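Wednesday, edit room, Bokcombe

Started 9.40. Working on reel two of Hollow, the harbour office scenes. Irén Vass in until lunch, then on the phone from the train.

The argument scene is still too long. The version we showed last week ran to just under four minutes and everyone who watched it drifted at the same place, after Lilen puts the letter down and before her brother comes back in. I had been blaming the dialogue. Watched it with the sound off and the trouble is in the cutting. We go back to the wide shot 3 times and each time the tension drops, as the actors look miles apart in it. Took out the second and third. Kept the first so we know where the door is.

Tried Irén's idea of holding on Lilen through all of her brother's speech. It works for the first half. After that the performance in that take goes flat (she was waiting for a cue that came late on the day) so I cut to him on "you never asked" and stay there. Used take 5 for her and take 2 for him. The light on the window doesn't match between the two. Note for the grade.

Sound:

- Boom shadow noise, or whatever that rubbing is, under take 5 from the first line to the chair scrape. Replaced with room tone from take 1. Fine on the small speakers, needs checking on the big ones.
- The ferry horn falls on top of a line. Moved it 16 frames later.
- Her line about the keys is unusable. Put on the list for the voice session in February. 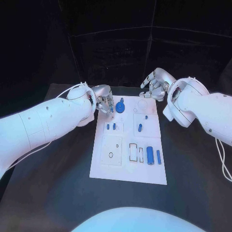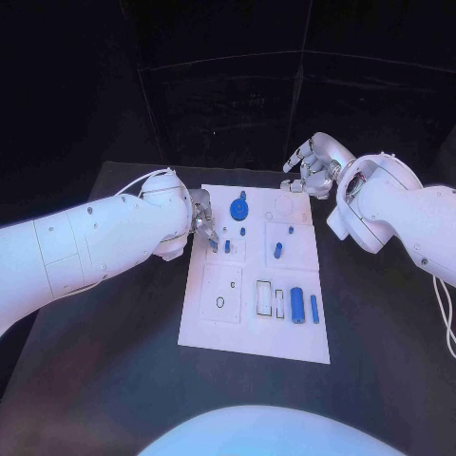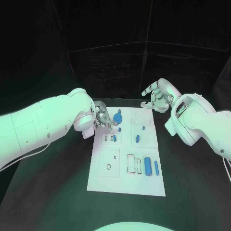 *Arms and white board, all three.*

After lunch went on to the kiss. It's down as Kiss in the bin names, with no scene number, as it was added late and the script supervisor's sheets never caught up. If anyone is looking for it under reel three, it isn't there. I've moved the whole bin into reel two and left the old names alone so the sound people can still find their files.

There are two ways to play it. In the long version they stand on the steps and talk about the house first, and the kiss comes as a surprise to both of them. The short version starts with them already close. The director likes the long one. I think the short one sits better after the argument, but I cut the long one properly before saying so. Both are saved, marked A and B, same start point on the timeline so they can be swapped without shifting anything after.

Irén rang at 3.15 with two things:

1. The distributor wants the running time nearer to ninety-five minutes. We are nearly 40 seconds shorter than yesterday after today's trims, so there is a long way to go.
2. The song over the end titles is not cleared. Use the piano piece as a stand-in for the next screening and turn it down under the last shot.

She also asked again about losing the prologue. I said I would try it and did, at the end of the day. Opening on the bus is quicker, but then the brother's first line makes no sense, as we haven't heard the name of the farm. Could be fixed with one line over the bus window. Sent her a rough of it with me reading the line, which is not good but gives the timing.

The export for the screening failed once at the titles. The font was missing on this machine. Installed it, restarted, second go was fine. Checked the first and last minute and the reel change. Did not watch the whole thing through.

Left to do tomorrow:

- Pick up from Lilen on the stairs. The cut on her hand doesn't match, left hand then right.
- Ask for the missing slate on the boat day.
- Watch A and B with the director, B first.
- Copy today's project to the second drive. The first is getting full and I would like to clear out the old dailies once they have been checked against the list.

Shut down 6.50.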